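Week 6 handout - Contracts: offer, acceptance, and what counts as a yes
Intro to Business Law, evening section
Notes typed up fast, check against the textbook ch. 4 before you rely on them

Reminder first. Quiz moved to Sat 7 May, same room. 40 minutes, closed book. One page of your own notes, both sides, handwritten.

Where we left off: a contract needs an offer, an acceptance, and consideration (something given on each side). Last week was offers. Tonight mostly acceptance, consideration if there's time.

Offer vs. invitation to deal - quick recap
Price tag in a shop window: usually an invitation. Customer makes the offer at the register, shop can say no.
Ads: same, usually. Exception when the ad is so specific there's nothing left to negotiate. "One coat, Saturday 9 am, first person in the door, $10." Courts have held people to that kind of thing.
Quotes: depends on the wording. "We can do it for" is closer to an offer than "prices start at".

Acceptance
Has to match the offer. Old name for this is the mirror image rule. Change a term and you've made a counteroffer, and the counteroffer kills the original.

Running problem (we'll use these names all term):
Bo-ram Geum offers to sell Man-sik Ra 80 folding chairs at $10 each. Ra writes back, "Great, I'll take them at $9." No contract. Geum says no. Ra writes again, "Fine, $10." Still no contract! The first offer is dead, Ra's second letter is a new offer, and Geum can take it or leave it.

Compare: Ra writes, "Would you consider $9?" That's a question. Offer still open. The line between the two is thin and it is a favorite on the quiz. 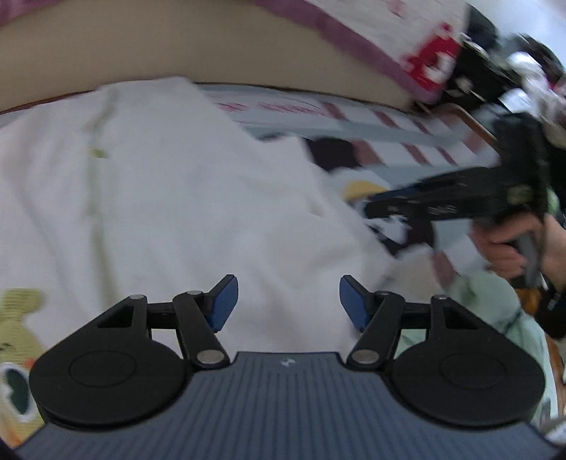

Sale of goods is looser. Under UCC 2-207 an acceptance with extra terms can still be an acceptance, unless it's made conditional on the other side agreeing to them. Between merchants the extra terms may even come in automatically if they aren't material. Read the section itself, the textbook summary skips the part about objection.

Silence
General rule, silence is not acceptance. Seller can't write "if I don't hear from you, it's a deal."
Exceptions: past dealings between the parties, or you take the benefit of a service knowing it's not free.
In-ho Noh watches a painter do his whole fence, says nothing, knows the painter expects to be paid. He's probably paying.

When does acceptance happen
Mailbox rule: good when sent, if the method is a reasonable one. Revocation is good when recieved. So the two can cross in the mail and the acceptance wins.
Offer can say otherwise ("must reach us by the 10th") and then that controls.
Email: most courts seem fine treating it like mail, but don't write that as settled law. Somebody did last term and lost the point.

Problem for discussion
Trasex offers Grenham a supply deal in December, open for 10 days, nothing paid to keep it open. Grenham mails a yes on day 4. Trasex had mailed a revocation on day 3, arrives day 6. Contract? Now change it so the revocation arrives the morning of day 4, before Grenham gets to the post office. Does the "open for 10 days" promise help Grenham at all? (Look up firm offer, UCC 2-205. Signed writing, merchant. Does it matter what's being supplied?)

Consideration - start only
Bargained-for exchange. Past favors don't count. A gift promise is not enforceable just becuase it was sincere.
Courts mostly don't ask whether the price was fair. A dollar for a truck can be fine if it was really bargained for.
More next week, with promissory estoppel.

Reading: pp. 40-49, plus the two case summaries in the packet. Na-rae Ha and Kyu-ri Hong are presenting the second one, everybody else bring one question in writing.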